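Zandsideについて

はじめまして、こんにちは! 神戸で小さな英語教室「Zandside(ザンドサイド)」をやっています。このページを開いてくださったということは、お子さんの教室を探しているか、ご自分で習いたいか、それとも坂の途中の看板が気になって検索してくださったか、たぶんそのどれかですよね。看板で検索した方、けっこう多いんです。「何のお店かわからなかった」と体験レッスンで言われたことが何度もあって、そのたびに「英語教室」の文字を大きくしようと思いながら、まだ塗り直していません。

長いページになってしまいましたが、お茶でも飲みながら読んでもらえたらうれしいです。料金と時間割だけ知りたい方は、上のメニューの「クラス案内」へどうぞ。
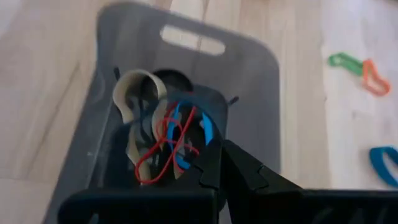 ガンガダラン・ロドリゲス(Gangadharan Rodrigues)
Zandside 代表・講師

名前が長いので、生徒さんには「ガンガ先生」と呼ばれています。年配のクラスでは「ロドさん」です。どちらでも返事をします。

生まれはインド南部の港町で、家の中ではタミル語、学校では英語、市場へ行けばまた別の言葉、という環境で育ちました。だから「何語がいちばん得意ですか」と聞かれるといつも困ってしまって、計算は英語、怒るときはタミル語、電話は日本語(電話だけはなぜか日本語がいちばん落ち着く!)と答えています。日本に来たのは大学院のときで、専攻は港湾土木でした。英語の先生になるつもりはまったくなかったんです。

きっかけは、下宿の大家さんでした。孫がカナダにいるのに電話で話せない、と台所でこぼしていたので、じゃあ夕飯のあとに少し練習しましょう、と言ったのが始まりです。教科書なんてないから、その日食べたものの話をしました。「きょうの大根は苦かった」を英語でどう言うか、二人でずいぶん悩んだのを覚えています。そのうち大家さんの友だちが来るようになり、友だちの娘さんが来るようになり、台所に入りきらなくなったところで、いまの場所を借りました。教室を開いて12年になります。

■ Zandsideという名前

よく聞かれるので先に書いておきますね。辞書には載っていません。sand(砂)とside(そば)をくっつけて「砂浜のそば」のつもりで考えたのですが、開業届の下書きに私がZで書いてしまって、それを見た大家さんが「こっちのほうが強そうでいいじゃない」と言ったので、そのままになりました。英語教室なのにつづりがおかしい、とたまにお叱りのメールをいただきます。ごもっともです。でも気に入っているんです。

ちなみに教室から砂浜は見えません。坂を上がりきると海は見えます。

■ クラスのこと

週に13コマ、朝から夜まで開いています。一つのクラスの定員は8人です。もっと入れてほしいと言われることもありますが、人数が増えると黙ったまま帰れてしまう人が出てくるので、ここだけは変えていません。一回も口を開かずに帰るのは、もったいないですから。

子どものクラスは年中さんからです。小さい子たちとは、歌と、ごっこ遊びと、あとはひたすらおしゃべり。お店屋さんごっこが始まると店員役の取り合いになって、お客さんがひとりもいない商店街ができあがります。そういうときは私がお客さんになって、高い、まけてくれ、とねばります。No discount! と元気に断られます(この言い方だけは、みんな驚くほど早く覚えるんです)。

小学校の中ごろからは「Fiklow(フィクロー)」という読みのコースがあります。うちで何年もかけて作ってきた短いお話のシリーズで、フィクローというのは主人公のキツネの名前です。最初の話はひどい出来でした。私が書いた英語は文が長くて、しかもキツネが港のクレーンの仕組みを延々と説明するんです。生徒のひとりに「先生、キツネはこんなこと言わない」と言われて、書き直しました。いまのフィクローは、ちゃんとパンを盗んだり、迷子になったり、雨宿りをしたりしています。続きを早く書いてと言われるのがいちばん嬉しいし、いちばん胃が痛いです。

中学生と高校生のクラスでは、学校の試験の話もします。ここは親御さんからの質問が多いところなので、正直に書きます。うちは受験専門の塾ではないので、過去問を山ほど解くことはしません。そのかわり、長い文章を前から読んで、途中で止まらずに最後まで行く練習をたっぷりします。それと作文。毎週、短いものをひとつ書いてもらって、私が赤ではなく緑のペンで直します。赤だと答案みたいで嫌だという声があったので緑にしたのですが、最近は「緑も怖い」と言われていて、次は何色にしたものか。

大人のクラスは、平日の午前と夜にあります。仕事で使う人、旅行に行きたい人、字幕なしで映画を見たい人、それから「理由はないけど来ている」という人。この「理由はない」組が本当にしぶとくて、開いた年からずっと通ってくださっている方もいます。発音が完璧になったかというと、そうでもありません。でも先週の出来事を英語で話して、みんなを笑わせてから帰っていきます。私はそれで十分じゃないかと思っているんですよね。

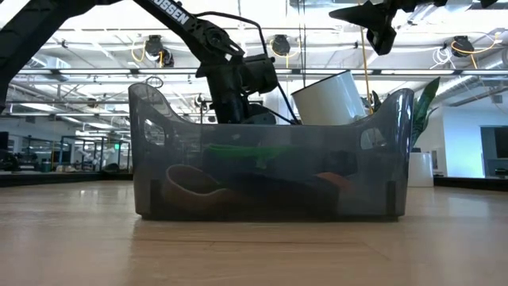

神戸、2019年2月15日

このページを久しぶりに書き直しています。前の文章は開業したころのもので、「これから生徒さんを募集します!」と張り切って書いてあって、読み返すとちょっと恥ずかしい。あれから教室に通ってくれた人は、名簿で数えたら207名になっていました。名簿をめくりながら、あの子はもう働いているのか、とか、この人は引っ越し先でも続けているかな、とか考えていたら、午前中がまるごと終わってしまいました。

前の文章から変わったことも、書いておかないといけませんね。

まず、先生が私ひとりではなくなりました。夜のクラスの一部と、高校生の作文は、妻が見ています。妻は大阪の生まれで、学生のころから英語の小説を読むのが好きで、文法の説明は私よりずっと上手です。私は「なんとなくこう言う」で済ませてしまうことが多くて、生徒さんが首をかしげると、妻のところへ聞きに行かせます。帰ってきた生徒さんはすっきりした顔をしています。少しくやしいです。

それから、奥の部屋を「Venkataraman文庫」と呼ぶようになりました。ヴェンカタラマンは、私が子どものころに英語を教えてくれた先生の名前です。とても厳しい先生で、宿題を忘れると校庭の木に向かって詩を暗唱させられました。木のほうが飽きてしまうぞ、もっと気持ちを込めろ、と。当時は恥ずかしくてたまらなかったのに、いまでもその詩を全部言えます。先生が引退するとき、本を何箱もゆずってもらい、船便で送ってもらいました。絵本、冒険もの、推理もの、鉄道の本。生徒さんなら誰でも借りられます。返却期限は一応ありますが、読み終わっていなければ延長できるので、遠慮せずに言ってください。古い紙なので、お風呂で読むのだけはやめてくださいね。

■ Delleroの日

月に一度、土曜の午後に「Dellero(デレロ)」という集まりをしています。もともとは、大人クラスの生徒さんたちがレッスンのあとに喫茶店へ流れていたのを、教室でやることにしたものです。名前の由来は、私の書いた予定表の字が汚くて、「出られる人」の「出られる」が「デレロ」に見えたから。まさかそのまま定着するとは思いませんでした。

やることは決まっていません。お茶を飲みながら英語でしゃべるだけの日もあるし、みんなで料理をする日もあります。私が豆のカレーを作ったときは、子どもクラスの子たちまで集まってきて、にぎやかでした。去年の5月には、六甲のほうまで歩きに行きました。登りは英語しか使わない約束だったのですが、坂が急になるにつれてだんだん誰もしゃべらなくなり、休憩所に着いたころには日本語で「しんどい」としか聞こえてきませんでした。下りはみんな、よくしゃべりましたよ。

Delleroには、生徒さんのご家族やお友だちも来ていただけます。参加費はお茶代だけです。英語がまったく話せなくても、隣でにこにこ聞いていてくださればかまいません。

■ よく心配されること

「先生はネイティブですか」と聞かれることがあります。これは答えるのが難しい質問です。英語は私にとって学校の言葉で、物心がついたころからそばにありました。でもイギリスの人ともアメリカの人とも違う話し方をします。rの音が少し強いし、早口になると歌っているみたいだと言われます。世界にはいろいろな英語を話す人がいて、皆さんがこれから会う人も、たぶんいろいろです。うちでは音源もあちこちの国のものを使っています。もし特定の国の発音だけをきっちり身につけたいということでしたら、合いそうな教室をご紹介しますので、気軽に相談してください。

「うちの子は人見知りなんですが」というのも、本当によく聞きます。大丈夫です、私も人見知りです。初めてのクラスの前は、いまでも手が冷たくなります。最初の何回かは、お母さんやお父さんの後ろに隠れていてもらってかまいません。無理に前へ出すことはしません。

「途中から入ってもついていけますか」。はい。どのクラスも、入る前に一度見に来てもらって、合うところを一緒に決めています。入ってから「やっぱり違うかな」と思ったら、移っても大丈夫です。大人クラスには、上のクラスに入ってみて、難しすぎて下に移って、また上に戻った方もいます。

■ 教室までの道

駅を出たら山側へ、ひたすら坂を上ってください。途中にパン屋さんとクリーニング屋さんがあり、そのあいだの細い道を入ると青い看板が見えます。駐輪場は建物の裏です。車の方は坂の下のコインパーキングをお使いください。夏はけっこう汗をかくので、早めに着いて涼んでいただいてもいいですよ。麦茶があります。

見学はいつでもできますが、レッスン中は電話に出られないことが多いので、お問い合わせのページから一言いただけると助かります。日本語でも英語でもタミル語でもどうぞ。返事は私が書きます。夜のクラスが終わってからになるので少し遅い時間に届くかもしれませんが、必ずお返事しますね。

ガンガより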